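Plastic-free for August? Read the back of the box first

Our inbox has filled up with the same question this winter: is the switch to "compostable" tableware worth making? Rerkeo has been handing out sample packs at markets, two cafes on the main street have gone over to its plates, and the flyer going around says 100 per cent compostable in letters you could read from across the road. We'd like to believe it. We asked Rerkeo for the details and got a polite email with a link to the same flyer.

The trouble is in the small print. "Compostable" on the Rerkeo pack means compostable in a commercial facility, at temperatures your backyard heap won't hold for long. Our council's green bins go to the Mogensen yard, and Mogensen's own list of accepted material doesn't include coated plates, bowls or cups of any brand. We rang to check. They pick them out and send them to landfill when they spot them, and when they don't, the bits turn up in the mulch.
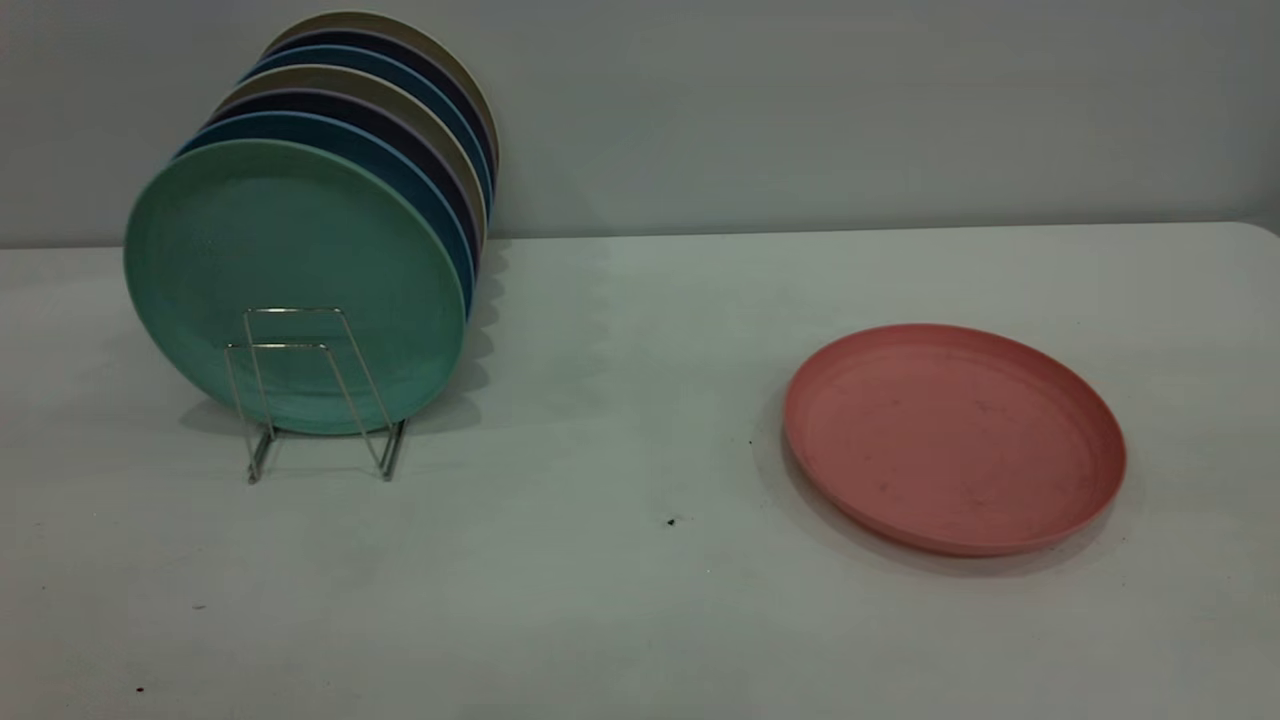

So a household that pays extra for the green plates and puts them in the green bin has bought itself a more expensive trip to the tip. The cafes are in the same position, only with more plates. None of this is printed on the flyer, and I doubt it's an oversight.

Then there's the Surkisia pledge, which a few readers have signed. You promise to cut your single-use plastic, you get a badge for your website, and Surkisia adds you to its tally. I looked for any sign that someone checks. There's a form with 5 questions and a box to tick. A company could tick it, change nothing and still have the badge up by lunchtime. Perhaps most people who sign mean it. I'd still want to see a figure for plastic avoided before I called it a success, and the only figure on offer is sign-ups: 256 at last look.

I had more time for the Brurkik hire scheme, with some reservations. They'll lend you a tub of ordinary plates and cutlery for a party or club night, and you return it washed. A tub costs $43 for the weekend. That's dearer than a stack of paper plates, and you do have to be organised enough to pick it up and take it back. If you drive across town twice for a dozen guests, I'm not convinced you've done the planet a favour. If it's near home or you can share the trip, it's hard to fault.

The cheapest option remains the cupboard. Mismatched plates and a sink of hot water don't come with a badge, so there isn't much of a campaign behind them.
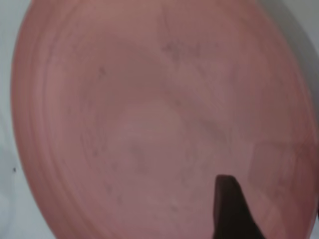

What to ask before you buy

Does the label say home compostable, or just compostable? Which facility near you takes it, by name? Has that facility said so, or only the seller? If you get a straight answer to all of these from any supplier, please send it in and we'll print it.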